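Kitchen Counter Clear-Outs: Questions We Get

Floleo sorts, clears and resets kitchens in Sternham. Answers by Vilja Ojala. Last updated Mon 26 August.

Do I need to buy containers before I start?

No. I'd be suspicious of anyone who says you do. Most counters I see are crowded with wrappers and packaging, and a set of matching jars does nothing about a snack wrapper. Clear first. If you still want jars in November, buy jars.

What counts as trash and what counts as food?

Less obvious than it sounds. Empty wrappers, fruit sleeves and torn scraps can go straight away. A crumpled plastic bag gets opened and checked before anyone throws it out, however much it looks like garbage. People tell me they can judge by the outside. I doubt it.

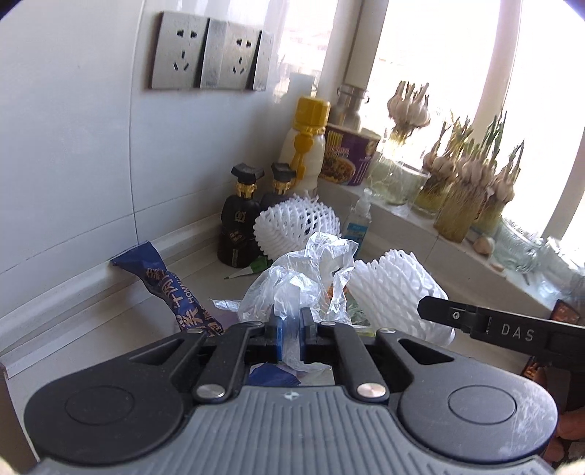
Those foam net sleeves on fruit. Can they be recycled?

Maybe, but don't take the little triangle on a package as a promise. Plenty of curbside programs won't take foam. Call yours and ask about foam netting by name. People also like to save the sleeves for wrapping glasses. Fine, if you're moving soon. Otherwise you are storing trash in a drawer.

Should soy sauce live on the counter?

If you cook with it most days, a back corner is a reasonable spot. Check the label, as some bottles say to refrigerate after opening. Two bottles out at once is hard to defend unless they're different kinds.

Is the "five minutes a night" rule any good?

It works for people who were already tidy. Lenni Eskola on our team swears by it, and Lenni owns almost nothing. Try it for a week before you believe him.

What does a visit cost?

$89 for one kitchen, counters and drawers included. The fridge is $29 extra. We don't sell storage products and don't take a cut from anyone who does.

Can I cancel?

Yes, up to 4 p.m. the day before. After that we keep the fee.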